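Notes on the Dimodance Mentoring Scheme, Second Term

I have been keeping the attendance sheet for Dimodance since December, and Telma Cisternas asked me to write up how the scheme runs. It pairs first-year students who are the first in their family to attend college with juniors and seniors. Meetings are on Tuesday at 5 in the Skyrme building. The room holds 30.

Pairs are set by course load first and home language second. Last term we did it the other way and had to redo a third of them.

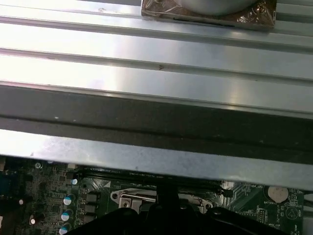
Does a student have to be first-generation to join?

Priority goes to first-generation students until the second week of term, and after that any open place goes to whoever is next on the list.

Each pair meets for half an hour, then the whole group meets for the rest. The group half has a set topic. The best attended so far was the one on talking to professors, led by Gerardo Abella. The worst was my own session on reading a financial aid letter, which ran long and had too many slides.
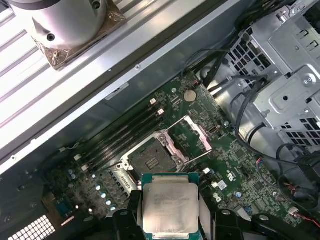

Money

The student activities office gave us $500 for the year. Idris Prosser applied to the Tirkard fund in the fall and got a further $1584, which can be spent on books and bus fare but not on food. Food therefore comes out of the first amount, and it goes fast. I log every purchase the same day in one spreadsheet with two tabs, one per source. 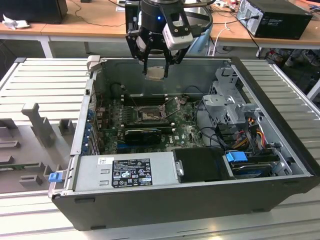
Spring term, second group meeting

Ekkachai Luangrath wants to move sign-up to Skisteo, the calendar tool the tutoring center uses. I am in favor with one condition: it has to show a mentor's open slots without listing the names of the students already booked. Several first-years told me they would not sign up if their name was on a public page. The paper sheet has the same fault, and I should have caught it sooner.

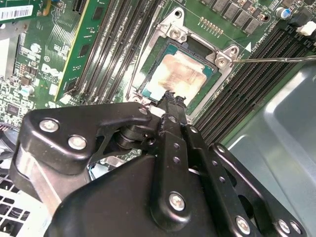

The other open matter is what happens when a mentor graduates. Anselmo Guzmán is a senior with two students, and both want to continue. My proposal is a handover meeting in the last month of term, with the old and new mentor both present. Telma thinks a month is too short. We will probably settle on six weeks.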